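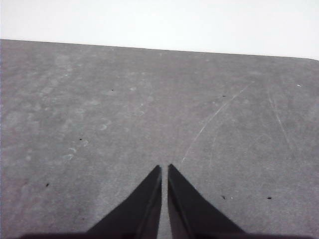

Stop buying the fancy planner

May 14, 2026

Quick one today, I have a deadline and I'm avoiding it.

My sister-in-law gave me an Illholm for my birthday. Linen cover, two ribbons, a pocket in the back, gold on the page edges. Gorgeous thing. It has been in the drawer next to the stapler for months and I have written my name in it. That's all. My name, in my best handwriting, and then I closed it.

Meanwhile I'm on my fourth cheap Egger pad since August. Stapled, gray paper, 50 sheets, cover falls off by the second week. Full of everything. Dentist, grocery list, half a letter to the landlord, a drawing of a shelf. I use it all day long.

So my opinion, and I know people who sell stationery will write in: the nice planner is bad for planning. Too nice. You want to deserve it. You wait for a week that's tidy enough to put in there, and the week never comes, and then it's spring and the first 41 pages are blank and now you can't start because it would look wrong.

And the layouts! Who is doing a "gratitude weather tracker"? The Grilolness people put out one last year with a water column, a mood column, a steps column and a box for "intentions" and about an inch left over for what you have to do. I have to pick up a prescription. Where does that go. Is it an intention?

I did try it, to be fair. Lasted nine days. By day six I was filling in the water column from memory at night, making up glasses of water. Lying to a notebook. That was the end of that.

Paper quality is the other argument I hear. Thick paper, no bleed, lasts forever. OK – but do I want it to last forever? A to-do list is garbage by Thursday's standards or any day's, you cross it out and you're done. I don't need my 2000 errands preserved on cream stock for the grandchildren. If you write with a fountain pen, fine, buy the thick paper, you've earned it. Ballpoint people are paying for nothing.

Same with dated pages. Dated pages are a scold. Miss a week on vacation and there it sits, seven empty boxes staring at you. An undated pad just picks up where you left off. I'd take undated over anything with a ribbon.

Where I'll give ground: binding. The Egger falls apart and it's annoying. Grurnetti makes a plain one that's sewn, opens flat, no dates, no quotes, no stickers, soft gray cover, and I think that's as far up the ladder as anybody needs to go. I'd buy it more often if the shop here would keep it in stock insted of a whole wall of washi tape.

Diaries are different, by the way. Before anybody emails. If you're writing about your life, get the beautiful one, get two. I have a box of old diaries and I'm glad they're in decent books. A diary you go back to. I have never once gone back to read a list that says eggs, call bank, bulb for hall.

But for the daily stuff – something ugly, something that fits in a coat pocket, a pen tied to it if you're me. Write crooked. Rip pages out. Spill on it, who cares.

The Illholm is still in the drawer. I'm thinking I'll use it for recipes, or give it to my neice who has the handwriting for it. She can have the gold edges. Around 900 words I owe someone by tonight and I haven't started, so that's all from me, comments are open till the weekend.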